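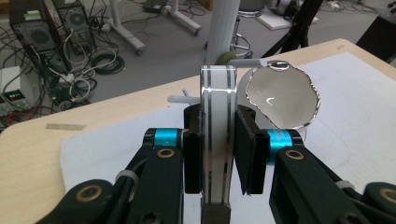

Which of the two gripper designs will Plavura keep for its next round of tests? The hand-held one with two black fingers, at least until the end of May.

The small company from Skastdale has compared it with a second model, made by its neighbor Petek. Each was used for the same eight tasks, mostly picking up thin and flat parts and putting them down again. The Plavura tool finished 2,744 grips without a dropped part. The Petek tool finished 2,008 — it was stopped earlier, when one of its pads became loose.

Petek says the comparison is fair, but it would like to repeat the test with new pads. Plavura has agreed to this. The company also wants to try a second camera position, as the fingers often hide the part at the moment of closing.

Both tools will then go to the workshop in Mamwood, where they will be mounted on an arm for the first time. The results will be shared with other workshops in the region.

Reading time: 2 min
8 shares · 2 comments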